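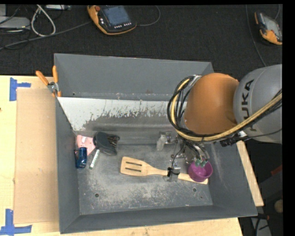

News > Clubs and Teams > Robotics

Robotics club gets a grip on bin picking

January 15, 2018

The Dirnton robotics club came back from winter break with a full sign-up sheet and a long to-do list, and the group working on bin picking has already had its busiest stretch of the year!

The task sounds simple. A handful of household things go into a metal bin, in no special order, and the robot has to take them out one at a time without anyone telling it which one to start with. Cups, spatulas, markers, whatever members bring from home (please ask your parents first). The object has to clear the top of the bin and stay in the fingers for a slow count of five, or the try is marked as a miss.

Since August the group has logged 2,064 tries. Every one of them is in the shared notebook with the object, the starting position and a short note on what went wrong, if anything did. Some of those notes are very short. "Nope" appears a lot in the early pages.

Flat things are still the hardest. A wooden spatula lying on a metal floor gives the fingers almost nothing to get under, and if something else is resting on the handle, the robot has to decide whether to move that first or go for the other end. The freshmen wanted to go for the handle every time. The seniors wanted to clear the pile first. They ran it both ways for 178 tries apiece, and clearing first won, though it takes so much longer that the argument is still going on and will probably last until graduation.

Cups have been the happy surprise. The small fingertips can pinch a rim well, and the software group's new way of finding rims, which they call Tapia, has made a big difference. Before Tapia the arm would often come down right in the middle of a cup and push it around the bin. Now it lines up on the edge and squeezes, and when it works on the first go you can hear the cheering from the hallway.

"I joined because I like building things, and I figured I'd be bored by the testing," said team captain Joelle Issa. "Then we had one afternoon where we changed a single number and it picked up everything we gave it, and I couldn't stop smiling all the way home. The next day it dropped half of them. You have to like both days, I guess."

The wiring crew deserves a cheer too. Loose wires near the fingers were catching on objects back in the fall, so they spent three meetings tying everything down and then checking that each joint could still move all the way. It is slow, fiddly work and they did it with a lot of patience (and a lot of pretzels).

Next up is the Trarero Challenge, where 11 school teams will bring their picking software and run it on the same set of objects. Teams don't see the objects until that morning, so the club has started a mystery box. Anyone can drop something in, and the group has to try it cold with no practice. Soft and bristly things are very welcome, and so is anything shiny - shiny objects still confuse the software more than we'd like. Nothing sharp, nothing breakable, and nothing heavier than a full can of soup. Each team gets up to 124 minutes on the arm, split between setup and scored runs, and how to divide that time is the next big debate.

The programming side meets in the computer lab and the hardware side meets next door. New members can try both before choosing. No experience is needed, and you don't have to stay for the whole season. We'd also love one or two people who enjoy writing, as the team report for Trarero has to explain the whole project in plain words and at the moment it is mostly arrows.

The mystery box is outside the lab door. Write your name on a piece of tape and stick it to your object if you want it back.

Comments (3)

cultanetti_fan: My son has talked about nothing but spatulas for a month. Good luck at Trarero!

Marching Band Mom: Would a hairbrush work for the mystery box? I have an old one with pretty stiff bristles.

dirnton07: We did something like this when I was in the club, but with tennis balls only. So cool to see how far it's come. Clear the pile first!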